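Protecting a Wood Table With a White Work Board

Filed under: Workroom > Tables and Surfaces
Print this page | E-mail this page

By Rozália Kuruc

A good wood table is the best work surface in most homes, and the easiest one to ruin. Glue, craft knives, hot pans and printer ink all leave marks that will not wipe off. A thin white board laid on top takes the wear for you and gives you a bright, plain surface to work on.

Choosing the board

Look for a matte finish. Gloss throws light back at you from a window or a lamp, and small screws and beads get lost in the glare. White is easier than black for sorting and for finding dropped parts.

Thin board is fine as long as the table under it is flat. If the table has a dip or a raised joint, go thicker, or the board will rock when you lean on it.

Cut the board a little smaller than the table. Ours stops short of the far edge and leaves a strip of the wood showing. A board that hangs over the side gets caught by hips and sleeves, and sooner or later it tips.

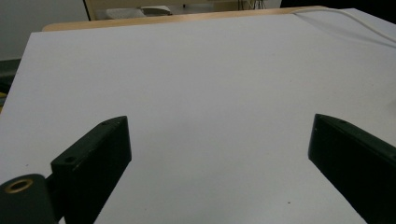
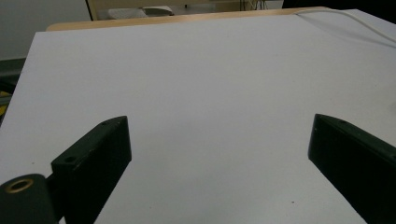

White board on the table, with the light wood edge behind it.

How do you keep the board from sliding?
Use four small squares of rubber shelf liner, one under each corner, and a fifth under the middle if the board is a large one. Wipe the table first so no grit gets trapped. Do not use double-sided tape on a waxed or oiled table, as it can lift the finish.

Cleaning

Dust the board before you wipe it. Grit dragged around under a wet cloth leaves fine gray scratches that hold dirt. After that, warm water with a drop of dish soap takes care of most things. Dry it with a second cloth.

For pencil and scuff marks, use a plain white eraser. For dried white glue, lay a damp cloth over the spot for 7 minutes and lift the glue with a plastic scraper. Leave metal scrapers in the drawer.

If the surface has gone dull or rough, rub it lightly with 200 grit paper, then wipe it clean. Try this on the underside first. Painted and coated boards will not take sanding.

Once a month, lift the board off and let the table air for an afternoon. Moisture that gets trapped underneath can leave a pale bloom on the wood. Check the liner squares while you are there and replace any that have gone sticky.

Store a spare board flat, under a bed or on top of a cabinet. Leaned against a wall it will bow.

Comments (3)

Harish Dwivedi
I had the shelf liner stick to a varnished table over one hot September. Felt pads worked better for me, though the board moves a bit more.

Yu-ting Hsu
Does this hold up to a sewing machine? Mine is heavy and it shakes.

Nadiia Holovko
Yu-ting, mine does all right with a folded towel under the machine. I would go with the thicker board.

Tags: work surfaces, table care, wood furniture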